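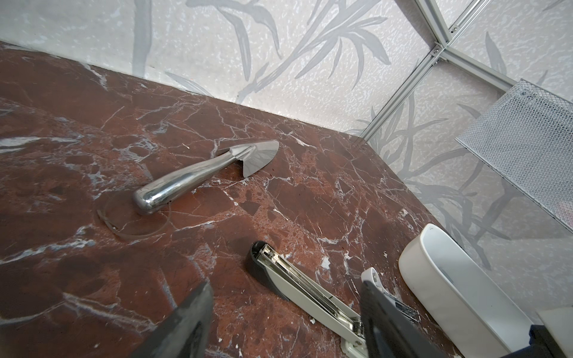 By Tien-fu Ko, Pellik bench notes
March 2025

If you had asked me last July what a learning system needs most, I would have said something respectable about compute. The answer is staplers. The answer is also somebody willing to sit at the controls and pick up a stapler, put it down, and then pick it up again as if the first time had been a rumor.

For readers who joined after the last newsletter: Pellik is our effort to teach one arm to handle the sort of stuff that ends up in a kitchen drawer or at the bottom of a toolbox. We steer the arm, it records what the wrist camera sees along with where the fingers went, and each run goes in the pile as an example. Darwish, the model, then studies the pile. Darwish has never complained about the pile, so I complain on its behalf.

The pile stands at 3,977 examples as I write. Of those, 947 involve a stapler, and 293 of the stapler ones have been thrown out. Most of the 293 were my doing. A few were thrown out because the fingers closed beautifully on nothing at all and then carried it, with great care, across the table. I wanted to keep those. I was outvoted.

Why staplers? Well, a block is a block from any side. A stapler lying on its side gives you a plastic edge here, a metal channel there, a spring, a hinge, and a shape that changes completely if it happens to be open. Grab it by the wrong part and it swings. A person deals with all this without looking up from the phone. An arm has to be shown, and then shown from the other end, and then shown with the thing turned a little more toward the wall.

We also like to leave company on the table. A garden trowel has been in the rotation lately, and I have grown to dislike it. The steel is shiny enough to pick up the red of the marble, so depending on the angle its handle is part tool and part countertop. Good practice for Darwish, hard on the operator. The clear plastic ring is worse. I have lost it while looking straight at it.

Then there's the marble itself, which gets more mail than I do. Yes, it is busy. Yes, the white veins look like cracks, and the little white flecks look like veins, and there are bamboo leaves all over the walls. Several of you have written to ask whether a plain gray table would be easier. It would! We had one. The early model did very well on it and then fell to pieces the day we put down a striped tea towel. So now we train on surfaces with some personality, and the numbers are lower, and I believe them more.

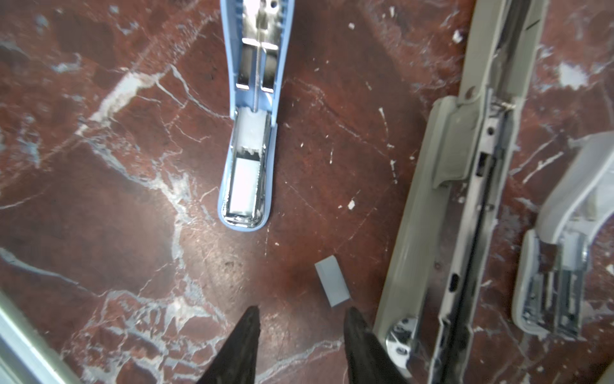 Three staplers open on the marble, with a loose strip of staples just ahead of the fingers.

Opened staplers are the new chapter, and the one I'd like to spend the rest of my space on.

A closed stapler can be treated as a lump with opinions. An open one has a cover going one way, a base going another, and a magazine somewhere in the middle. The light blue stapler and the small white one are the friendly end of the family. The heavy-duty one is the uncle. Its upper arm, its base and its magazine rail are all long, all narrow and all perfectly grabbable, and the question of which of them you should grab depends on what you mean to do next. We argued about this for most of an afternoon and came out with a rule that fills half a page of the operator guide. I will spare you the half page. The short version is "base first, and if you can't, say so in the notes."

The notes matter more than I expected. Every run gets a sentence or two typed in by whoever was driving, and those get fed in with the rest. We started with tidy labels like "grasp stapler, success." They have loosened up. One of mine reads "went for base, got rail, lived with it." Hondomik, the tool we use for sorting and replaying runs, has a search box, and if you type "lived with it" you get a fair history of my career here.

The loose staples are a separate headache. A strip lying flat gives the fingers very little to hold, and on polished stone it would much sooner slide than be lifted. Our best approach so far is to bring one finger down close beside it, creep in with the other, and stop breathing. Gilter, our add-on for slowing the controls when the fingers get near a surface, helps with the creeping. The breathing is up to you.

I'm often asked whether failures are worth keeping. Some are. A run where the grip slips and the operator recovers is worth a good deal, and we now tag those separately so they don't get swept out with the true disasters. A run where the operator sneezes is not worth much, though I have 2 of them if anyone is studying sneezes.

Next up, once the opened set is big enough to be useful, we plan to ask the arm to close a stapler instead of only moving it - first the small ones, then the uncle. I have written "easy" next to this on the planning sheet, in pencil.

If you have an ugly old stapler you can part with, send it along. Jammed is fine. Odd colors are welcome. Please don't send trowels.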